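De: Kam-wah Mak
Para: lista logistica-operacoes
Data: 23 de agosto de 2020
Assunto: Re: Mudança das devoluções para o armazém de Todano

Boa tarde a todos,

Respondo às perguntas do Ferhat pela ordem em que ele as pôs. Deixo a mensagem dele citada para quem não a recebeu, porque a lista esteve em baixo uma parte da manhã.

Ferhat Taşdemir escreveu:
> Colegas,
> Antes de fecharmos o plano de Todano preciso de três esclarecimentos.
> 1. As 702 posições de palete que constam do contrato com a Rulel incluem a zona de quarentena ou só as estantes?
> 2. Quem faz o transporte entre o cais de Sarıgül e Todano durante a fase de transição? A Rultska diz que só tem ordem para as viagens de ida.
> 3. Como ficam as devoluções sem número de encomenda? Hoje vão todas para o mesmo corredor e ninguém lhes mexe até ao fim do mês.
> Precisava das respostas antes de enviar o plano de turnos.
> Ferhat

1. Posições de palete

As 702 posições são só estantes. A quarentena está no chão, junto ao cais 3, e é tratada numa cláusula à parte. Na prática podemos lá pôr mais 39 paletes sem custo adicional, desde que não fiquem empilhadas. Se passarmos disso, a Rulel cobra à tarifa diária do anexo. Peço que o plano de turnos não conte com a quarentena como espaço de reserva. Foi o que fizemos em maio em Sarıgül e acabámos com o corredor de incêndio ocupado durante dois dias.

2. Transporte na transição

A Rultska tem razão, a ordem que lhes enviámos só cobre a ida. Falei com eles ontem e aceitam fazer o regresso com os mesmos camiões, desde que a carga esteja pronta no cais quando o motorista chega. Não esperam mais de uma hora. O regresso leva sobretudo paletes vazias e caixas dobráveis, portanto não vejo dificuldade em cumprir isto, mas alguém do turno da tarde tem de ficar responsável pela preparação. Ferhat, indica-me um nome quando puderes. A ordem corrigida segue amanhã e ponho-te em cópia.

Para as viagens de ida mantém-se o que estava combinado: um camião de manhã e outro ao fim da tarde. O da manhã leva só devoluções já conferidas. O da tarde leva o resto, incluindo o que ainda não tem etiqueta interna.
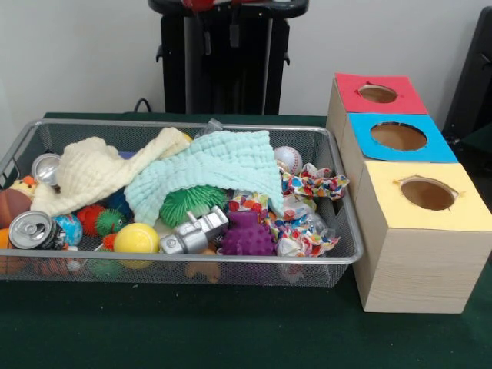

3. Devoluções sem número de encomenda

Aqui proponho mudar o procedimento. Em Todano, tudo o que chegar sem número de encomenda recebe uma etiqueta provisória à entrada, com a data e o código do transportador, e vai para um corredor próprio. O apoio ao cliente tem dez dias úteis para identificar o remetente. Passado esse prazo, o artigo segue para revenda em lote ou para reciclagem, conforme o estado.

O sistema já permite criar etiquetas provisórias. A série reservada tem 1000 números e pode ser reutilizada depois de cada processo fechado. Falta só dar permissões aos postos de entrada de Todano, pedido que fiz hoje à informática.

Duas coisas que ainda não sei:

- se os artigos com bateria podem ficar no mesmo corredor. A seguradora ficou de responder por escrito. Até lá, ficam em Sarıgül.
- se o inventário final de Sarıgül se faz antes ou depois da última viagem. Eu preferia antes, mas isso obriga a parar a entrada de mercadoria durante um turno inteiro, e quem tem de dizer se é possível é o cais.

Quem tiver objeções ao ponto 3, responda para a lista e não só para mim. Se não houver nenhuma, escrevo o procedimento e envio-o junto com a ordem da Rultska.

Cumprimentos,
Kam-wah Mak
Operações, armazém de Sarıgül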